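Keeping paper bags

In my mother's kitchen there was a drawer which could not be closed, and the reason was bags. Bags from the bakery, bags from the chemist, one very beautiful bag from a perfume shop where she had bought nothing, she only asked for it. When I moved to Widmont I promised myself that I would live without such a drawer. I lived without it for two years. Now I have a box, and the box does not close either.

I am writing this because my neighbour Ustyna Palamarchuk asked me how I prepare the bags for children's birthdays, and when I began to explain on the stairs I noticed that it takes longer than I thought. So I promised her to write it down.

It began with my nephew Danylo. He was turning four in October, and my sister Antonina wanted every child to go home with a small bag, as they do it here. In my childhood the guest brought a present and ate cake and this was the whole agreement. But here it is the custom, and Danylo had already spoken about it with the other children, so there was no way back. Antonina looked at the prices in the shop in Trurkton and telephoned me. I said, come, I have a box.

We put everything on my table and sorted it. My rules are quite simple. A bag must stand by itself. If it falls over when it is empty, it will also fall over with a cake in it, and then there is cream on the paper. I look at the bottom first, because the glue there becomes weak before anything else. After this I look at the handles. Handles from twisted paper are strong enough for sweets and a small toy, but they do not like to be pulled to one side, and children pull everything to one side. If a handle has come loose I put a small piece of card inside, over the place where it is glued, and glue again, and leave it under a heavy book until the morning.

Creases I do not mind so much. I used to iron them. You can iron paper, with the iron not very warm and a tea towel between, but for a child of four this is an exaggeration. My sister laughed at me for one whole evening because of the ironing, and she was right, although I still do it for weddings.

The second thing is what to do with the writing. Many bags have the name of a shop on them, and I don't like to give a present that says the name of a pharmacy. I cover it with a piece cut from another bag, one that was too tired to be used. For this I keep the ones with drawings. It is worth to cut slowly around the drawing and not leave a white border, and to use glue stick and not liquid glue, which makes the paper wavy. A bag which already has a nice picture I leave as it is.

For lining I take ordinary white paper. Real tissue paper looks more elegant, of course, and in Zawadzka, the little stationery shop behind the market, they sell it in every colour. But a white sheet put in at a slant also hides the sweets a little, and a four-year-old will take it out in one second anyway.

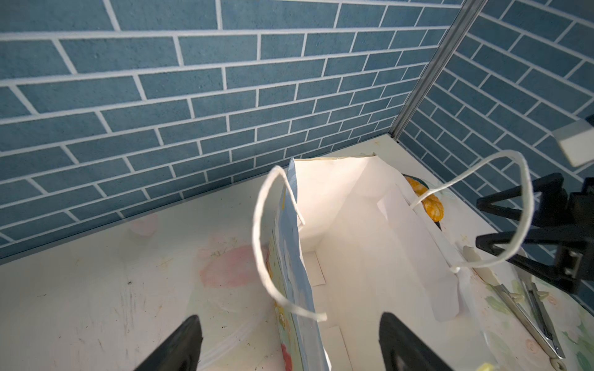
One of the white bags with its sheet of paper inside, and the scissors still on the table.

I like this kind best, the white with a light blue pattern and small cartoon drawings low on the side. The twisted handles are thin, and they never agree to stand in the same direction. My sister wanted to tie them together with a ribbon. I was against, because then the child cannot open it alone and must ask an adult, and I would be the adult.

What we put inside: a balloon, two chocolate coins, a small pencil and a sticker sheet. Antonina wanted also a whistle. I said that the other parents have done nothing bad to us – she put the whistles back.

Ustyna, you asked also where I get so many bags. People bring them to me now. Gervásio from the ground floor leaves his on my door handle, folded flat, and I think he is happy that his own cupboard closes. If you want to begin, take ten or so from my box, please, I am serious. Choose the ones with a good bottom. And bring back the blue one from last Christmas if you still have it, I need its handles.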